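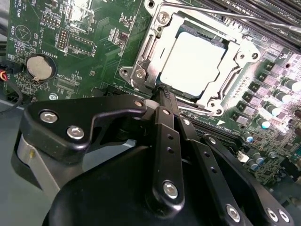

Processor in its socket, coin battery off to the left (BATTERY1 on the board).

Swapping the CPU in an old office tower. Quick version, I've got more of these to do before November. Ours came from the Dundport surplus sale, 20 bucks. New chip was used too.

Before you start: shut down, unplug, hold the power button a few seconds. Check the BIOS supports the chip you bought. Do it now, not after. Cooler off, paste wiped off the old lid with alcohol.

Lay the tower on its side, panel off. Good light. Phone photo of any cable you unplug.

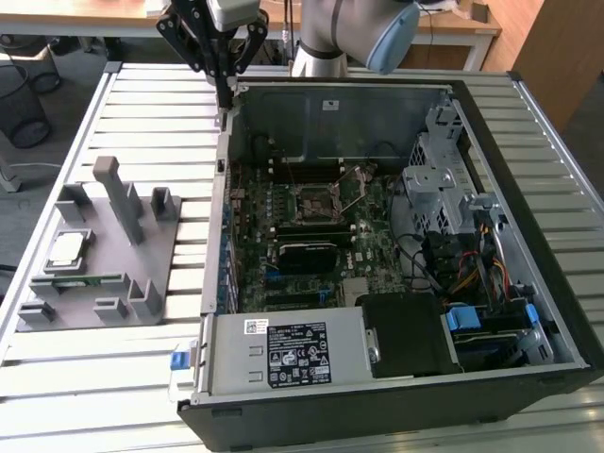 Case on its side, lever up, socket empty. Old habit: chip and RAM parked in a tray on the left.

Getting the old one out:
- push the lever down and sideways, let it come up slow
- lift the metal plate all the way
- chip straight up by the edges. No sliding
- gold side never touches the table

Then stop and look at the socket. Tilt your head, use a flashlight. Pins should make a even pattern. One that shines different is probably bent. Don't wipe in there, don't blow in there.
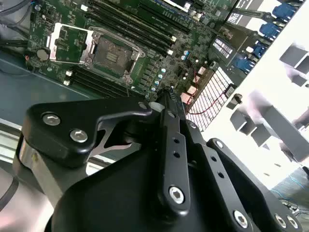
Socket with the load plate open.

New chip. Find the little triangle on the corner, match it to the mark by the socket. Notches on the sides have to line up too. If they dont, turn it.

Hold it level over the socket, lower it, let go. Zero force. It should sit flat by itself. If it rocks, pick it up and start over.

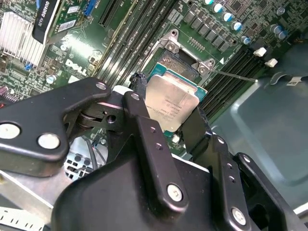

Plate down, then lever. The lever takes a real push and can creak, thats normal. Hook it under the tab.

Paste, pea size. Cooler on, screws in a cross pattern, a few turns each. Plug the fan back in!! First boot may take longer and ask you to confirm the new CPU.

Last updated: November

Comments

Kumiko Aoki: Forgot the fan plug, got the error screen. Should of read to the end.

Masaru Hamada: Do I need to take the RAM out too?

Yagi: @Masaru no, leave it unless its in your way.

Contact | © Flusala | Back to top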